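Notebook, dye bench
20/09/2023

Picking this up from the middle of the madder business, so if you're reading this cold, go back a couple of entries and find the part where I complained about the tap water. I'm still complaining about it.

Okay, so the Brarnow fleece skeins came out of the mordant overnight and I rinsed them twice. Alum at the usual strength, plus cream of tartar this time, which Eirlys Penry talked me into. She says it keeps the hand of the wool softer, and I have to admit the skeins do feel nicer than the April batch (those were like garden twine, I still have one and I use it to tie up tomatoes). I can't tell yet whether that's the tartar or just better wool. Should have held one skein back with alum only. Didn't. Next time!

Weighed out the madder for the first pot: 246 grams of chopped root from the Miettinen bag, the one with the tape on it. Soaked it, poured off the first water because that's where a lot of the yellow and brown goes, and kept the yellow water in a jar because I can never throw anything away. Then a fresh soak, and into the big pot with a handful of chalk. The chalk is for our water, which is very soft and gives me a sad peachy orange if I leave it alone.

Heat notes, for whoever uses the big burner next. It runs hot on the left side. I had the thermometer clipped to the left and was so pleased with myself, and then moved it over and found the other side lagging way behind. So I stirred more than I wanted to. I'm trying to keep the bath low and slow, well under a simmer, because once madder gets too hot the browns come out and there is no getting rid of them. I held it at 60 C for the whole afternoon, give or take my trip to the mailbox.

Skein tags: I'm using the punched plastic ones now, with the notch code on the edge. The paper ones in the last round turned to mush and I had to guess which was which, and I know I guessed wrong on at least one. Code is on the inside of the cabinet door. Please don't peel it off.

Color so far, going by a wet skein held up at the window: a real brick red, a bit toward coral. It'll dry lighter. Eirlys wants something closer to the Pindance sample, which is a deeper, bluer red, and I don't think we get there with madder alone. Options are a little cochineal overdye or an iron dip afterward. I don't love iron on this wool, it gets harsh, and a little goes such a long way. I'd sooner try the cochineal on a half skein and see. There's also the thought of just running it through a second madder bath at full strength, which costs more root but keeps it all one plant, and I kind of like that for the label.

Exhaust bath: still plenty of color in it. I put the linen tape in to soak and forgot about it until after supper. Came out a pink that I wouldn't have asked for but am very happy to have. Linen never takes it the way wool does, and I hadn't scoured the tape very well either, so there are pale patches near one end. I might cut around them. I might call them a feature.

Money and supplies, since I promised to write these down in here instead of on envelopes. Madder is down to the last 600 grams. Alum fine. Cream of tartar nearly gone, and the grocery store kind is silly money, so that goes on the next Muvus order along with pH strips and more of the mesh bags. Reminder that the mesh bags need to be the fine ones! The coarse ones let all the root bits through and I spent an hour picking splinters out of skein 41, which was already the fussy one.

For the lightfast test I've wound yarn onto 4 cards, half of each covered with black paper, and they go in the south window tomorrow. Weld, madder, the walnut, and that mystery lichen. I'm betting the lichen goes first. Eirlys is betting on the weld, and the loser scrubs the pots.

Last thing, somebody please remind me to strain the yellow water jar before it grows a lid of its own. It might do something for a warm gold on the gray fleece, and I'd like to try that before the weekend rush of everyone wanting the burner.

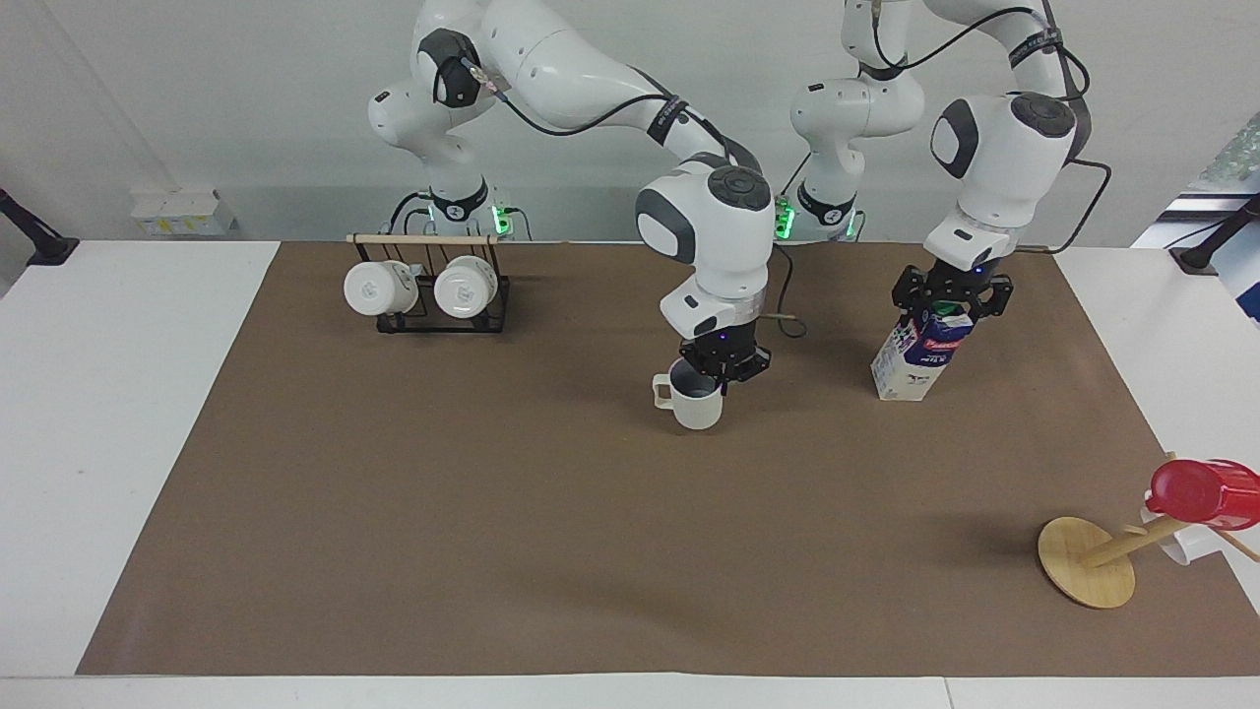
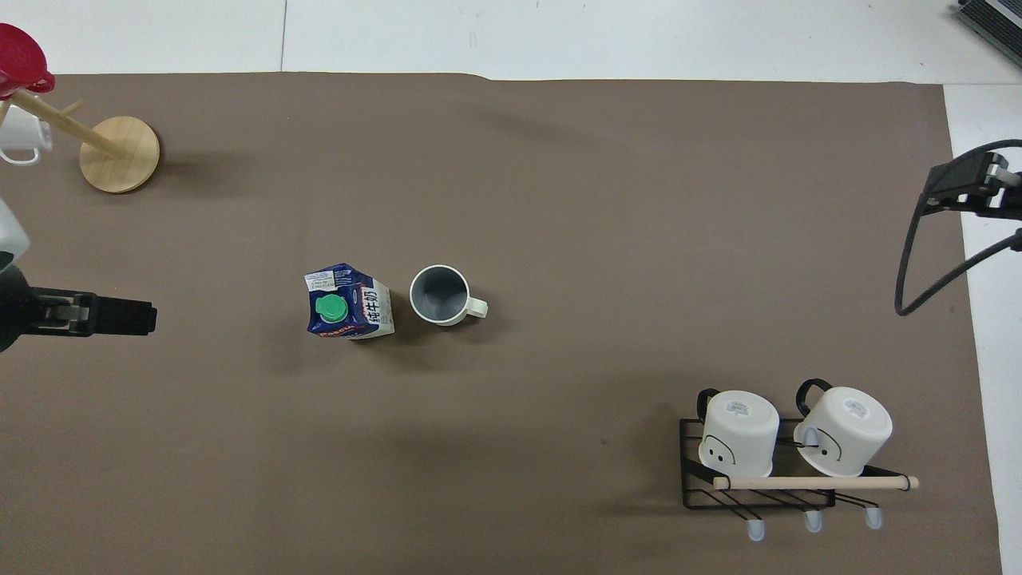
Brown paper on the white table.

Dye Bench Notebook, Book 4, p. 41

Added later, same evening. Turned the heat off and left the skeins to cool in the pot overnight. I know some people pull them right away, but I've had deeper reds from letting them sit, and anyway I was tired. Lid on, note taped to it. If you get in before me, leave it alone, and if you absolutely have to move the pot, use both hands and go around by the sink side where the floor is level.

Rinse in the morning, no soap until they've dried once.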